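Larnden Constitutional Convention

The Larnden Constitutional Convention was an elected body that wrote the present constitution of Larnden, a small island state divided into the provinces of Nonby, Gallegos and Sallutmont. It had 103 members and met in the old customs hall at Sallutmont. Its work is still studied with real affection by students of small-state law, and it is easy to see why: few founding texts have been argued over so openly, or in such plain language.

Background

Larnden had been run under a provisional charter of only nine pages, which gave the governor wide powers and said almost nothing about the courts. Two attempts to replace it failed when Gallegos, the smallest province, refused to accept a single chamber elected by population alone. A petition carrying 4,000 signatures, a huge number for the islands, finally pushed the assembly into calling a convention. Elections were held in August, with every adult resident allowed to vote, including those born elsewhere.

Membership and procedure

Seats were shared between the provinces by a formula that gave Gallegos more members than its population called for. Nonby grumbled, but took part from the first sitting. Members sat by lot instead of by party, and the seating was redrawn each month - a lovely touch that later found its way into the standing orders of the assembly itself. Drafting was done in small working groups, and each clause needed two readings before a final vote.
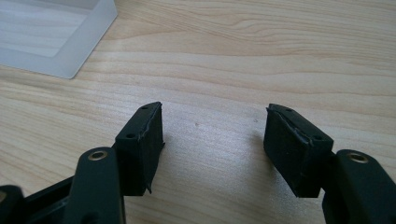

The most lively debates concerned the courts. The Sallutmont members wanted a constitutional court with the power to strike down laws, while many from Nonby feared it would become a second parliament. The settlement was wonderfully inventive: the court may suspend a law, but the assembly then has 148 days to amend it, repeal it or put it to a referendum. If it does none of these, the law lapses.

Adoption

The finished draft had 248 articles, later cut down by merging those on local government. It was approved by referendum in all three provinces, with the strongest support in Gallegos. The revised official text now in use was published on Wednesday, March 13, 2019, and includes the amendments on water rights and postal voting.

See also: Larnden provisional charter; Courts of Larnden; Nonby provincial council

Contact the editors | Copyright and reuse | Back to top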